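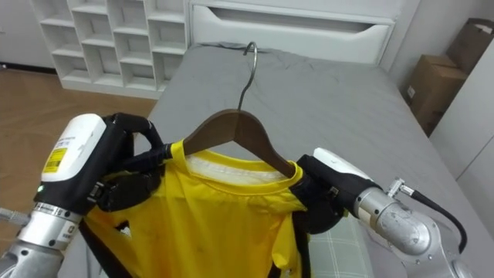 Re: [lutgate-swap] Hangers or folded piles?

August 18, 2024

Hello all,

Thank you for the kind replies to my last message, I did enjoy reading them over my tea. On the question below:

> Do we want tops on hangers this time, or folded on the tables
> like in January? I have 7 bags of T-shirts to get through.

Hangers for me, please, and the nice dark wooden ones if we can spare them – a bright yellow tee looks so cheerful on one, and you can see the neckline properly. Do feed the hanger up from the hem so the collar doesn't go baggy (I learnt that on my own poor jumpers). If you find little dark spots down the front, pop the shirt in the soaking pile and we'll see how it comes up. I can take five bags home to Preltanell and bring them back sorted.

Warmest wishes to you all, and do keep any spare hangers coming!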